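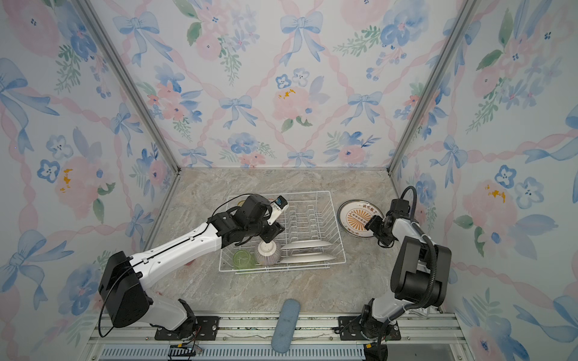 Questions we get about dish racks, answered by Uliana Polishchuk at the Harasym kitchenware counter, Levano Arcade. Open from Monday, closed when the kettle's on.

## Which way up does a bowl go?

Upside down. A bowl left right way up in a rack is a birdbath. Tilt it a little if the foot ring is deep, or you'll get a small pond on top and tip it down your sleeve.

## And cups?

Same rule, in theory. I know people who stand theirs upright, and they seem to have full and happy lives. They also own more tea towels than I do.

## My plates fall over. Is it the rack?

Probably the plates. Dividers are spaced for ordinary dinner plates, and the hand-thrown ones your cousin made in December are not ordinary. Use every second gap. If they still lie down, let them lie down and dry them by hand.

## Is coated wire better than stainless?

It's kinder to glazes and quieter at six in the morning. The coating will chip eventually, usually at a weld, and then it rusts there. The Birmont is coated and costs $63. The Plitinel is stainless, costs $80 and sounds like a cutlery drawer going down the stairs.

## Can I touch up a chip?

You can buy a little bottle of rack paint. Sand the rust off first, let the paint cure for a couple of days, and keep it off anything that touches food. It never quite matches the colour.

## Do you sell one for $299?

We did. It had a swivelling spout and a wine glass arm. We sold one, and it came back.

## How often should I wash the rack itself?

Weekly, if you're the sort of person who asks. Hot water, a squirt of detergent and an old toothbrush for the corners. For limescale, 500 mL of white vinegar in the sink and half an hour's soak.

## Should the glasses go in with the crockery?

They can share, with a gap between them. Wash the glasses first while the water's clean, and put the heavy things in last. Don't park a saucepan on top of the lot and call it stacking.

## Do you take returns?

Within a fortnight, unused, with the receipt. We can tell about the unused part.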